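What I'm spending on the arm this year (and what I'm not)

28/06/2026

So the budget spreadsheet is back! I closed it in the spring and swore I was done buying things for the robot bench until fall, and then the wrist motor started making that noise again, and Siiri Rozīte asked me very sweetly whether I'd costed a second arm yet, and I had not. So I spent most of a weekend with three browser tabs, a calculator and too much iced coffee.

For anyone new, I have a small tabletop arm in the spare room and I'm teaching it to pick things up and put them where they belong. Siiri and I started this together and split the costs down the middle, which means every purchase gets argued over twice (once in my head and once over the phone). We call the whole thing Milulier. Please don't ask me how to pronounce it, we each say it differently.

The big question is whether we buy a second arm now or fix up the first one properly. A second arm would mean Siiri could have one at her place and we wouldn't be driving a heavy box back and forth across town. It would also mean two sets of spare motors, two power supplies, two cameras, and two of everything I haven't thought of yet. I got a quote from Doretti, who sold us the first one, and it was fair, but the shipping made me put my coffee down. Then I tried Tinemero, and they were cheaper on the arm itself but charge extra for the mounting plate, the cables and the gripper body, so by the time I'd added all that in they were within a dinner out of each other.

I've learned to be suspicious of the price on the front page. When we bought the first arm I budgeted for the arm. That was it, that was the budget! Then came the clamp, the better clamp, the USB hub with its own power, the screws in a size the hardware store doesn't carry, and a lamp, and a replacement for the lamp. By October of that year we had spent $260 on things that weren't a robot.

So this time I made two columns. One is "the thing" and the other is "the stuff the thing needs," and I'm not allowed to look at the first without the second. Charoen Prasertsri, who I know from an online build group and who has been at this far longer than I have, told me to add a third column for what breaks. I asked him what breaks and he sent me a list so long I had to scroll. Motors in the wrist, mostly. Cables where they bend. Fingers.

Fingers I can speak to! We've been through a silly number of them. The ones that came with it were too slippery for my taste, so we had a batch printed, and then another batch after I got the angle wrong on the first. A set from the print shop is $43 and I've penciled in two sets, plus some pads. Siiri thinks we should buy our own printer and stop paying the shop. I think a printer is a second hobby pretending to be a purchase, and I don't have a table for it.

Cameras are the part where I've gone back and forth the most. The fancy depth ones are lovely and I want one badly. But the little wrist camera does the job for what we're practicing, and I keep reminding myself what that job is. 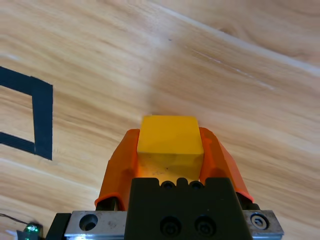 It's a block and a taped-off patch of table. I do not need a depth camera for a yellow cube. If we get to the point of sorting kitchen stuff or anything with odd shapes, fine, I'll open that tab again, but the whole reason we picked cubes and black tape was that they cost next to nothing and I can set them up before breakfast.

What I am going to pay for is a spare wrist motor ($89, ouch) and a decent cable kit, and I'm replacing the power supply with the Ramanauskas one that Charoen uses. His has been running for ages and he's rougher on his gear than I am. I've also put in $60 for what the spreadsheet calls "bits," and I know perfectly well I'll go over.

As for the second arm — not yet. I called Siiri and we went around on it for over an hour, and where we ended up is that we'll hold the Doretti quote, fix this one, and see whether we're still lugging the box around come October. If we are, we buy. She wants it in writing, so there you go, Siiri, it's on the internet now.

I still have to decide about the table clamp. The one I want is out of stock in the size I need, and the next size up won't fit under the lip of my desk unless I take the drawer out. I measured it again last night and I think the drawer is going.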